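Recall completion rates should be part of the penalty

When a carmaker admits that a component was certified on false test data, the public argument is almost entirely about the fine. The fine is easy to report. It is one number, it is usually large, and it lands on one day. The repair campaign that follows is slow and gets little attention, although it decides how many faulty parts stay on the road.

The Trutholm settlement shows the problem. The company agreed to pay $778 million over falsified durability results for a brake pressure sensor supplied by Bralska. It also agreed to notify owners and replace the sensor free of charge. The agreement sets a deadline for mailing the notices. It sets no deadline for replacing the parts and no minimum share of vehicles that must be repaired. Once the letters are out, the company has met its obligation on paper.

Nineteen months after the letters went out, nearly 6 in 10 of the affected cars had been repaired. The rate rose quickly in the first two quarters and then went flat. That curve is normal for a recall. Owners who use dealer service come in early. Owners of older cars, second and third owners, and people who live far from a dealer come in late or never. The early group would have been reached under almost any program. The late group is the one a program has to be designed for, and in this case no design work was required of anyone.

The financial incentive also runs the wrong way. Each completed repair costs the manufacturer a part, a labor payment to the dealer, and often a loaner car. Each repair that never happens costs it nothing. A company can be fully cooperative and still have no reason to send a third letter, pay for evening appointments, or buy current address data from state registration offices.

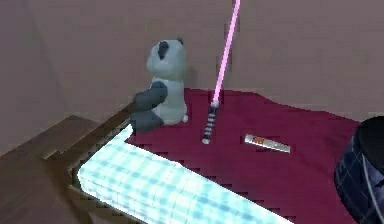 The fix I would propose is simple to write down. Hold back part of the penalty and tie it to the completion rate. The company pays the full amount into escrow at settlement. At fixed checkpoints over five years, a portion is returned if the repair rate meets a published target, and forfeited if it does not. Cars that have been scrapped or exported are removed from the count, using registration records and not the company's own estimate.

Three objections come up regularly.

The first is that a manufacturer cannot force an owner to bring in a car. This is true, and the target should be set below 100 percent to allow for it. But response rates differ a good deal between campaigns with similar vehicles, and the difference tracks effort. When Raju recalled a seat belt anchor on its delivery vans, it sent mechanics to customer lots and finished most of the fleet work in six months. The dealer network in Wilstead, which handled both campaigns, had the same number of service bays each time.

The second is that returning money looks lenient. It depends on where the starting figure is set. If the escrow is added on top of what would have been charged anyway, the company is no better off than before, and it can only reduce its loss by doing repairs.

The third is that regulators lack the staff to audit the numbers. Repair claims are already submitted by dealers for reimbursement, with a vehicle identification number on each one. Matching those claims against registrations is a routine data job. A random sample of cars can be inspected to check that the parts were in fact installed, and the cost can come out of the escrow.

Criminal charges against individual managers are a separate matter, and where the evidence supports them they should go ahead. They have no effect on a sensor that is already in a car. The Trutholm agreement comes up for its first compliance review in July, and the review as currently written will ask whether the notices were mailed on time. It should also ask for the repair rate by model year and by state, and the answer should be published.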